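Plastic shopping bag

A plastic shopping bag is a light bag, made of thin plastic film, in which customers carry goods home from a shop. Most bags of this kind have two handles cut from the same film as the body. Because of this shape they are often called T-shirt bags or, in some countries, vest bags.

Material

The usual material is polyethylene. Bags of high-density polyethylene are thin and make a rustling sound when they are handled. Bags of low-density polyethylene are softer and thicker, and clothing shops prefer them. The film is blown as a long tube, made flat, printed, and then closed by heat at both ends. The handles are cut in the last step.

Use in Skevholm

In the town of Skevholm the plastic bag came late. The market traders used paper and string nets until the Tiltura grocery stores opened there, and Tiltura gave the bags free of charge. The packaging works at Brudidus delivered them in packs of 50. A charge was introduced in February some years later, and the town now has more than 600 collection points for used film – most of them stand near shop entrances.

Printing

Bags are commonly printed by flexography, with up to 4 colors on simple machines. The print may show the name of the shop, a greeting or a plain cheerful motif. Smiley faces are a well-known choice, and they can be used by many shops without change.
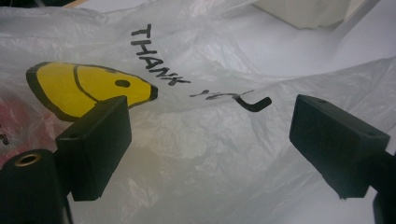 Reuse and disposal

Many households keep the bags and use them again as liners for small bins. Clean film can be melted and made into new products, but wet or dirty film is often refused by the sorting plants. Thin bags also wrap around the rollers of sorting machines, and for this reason the plant at Herath accepts them only in separate sacks.

See also: Paper bag; String bag; Packaging film

Last edited 2020-10-27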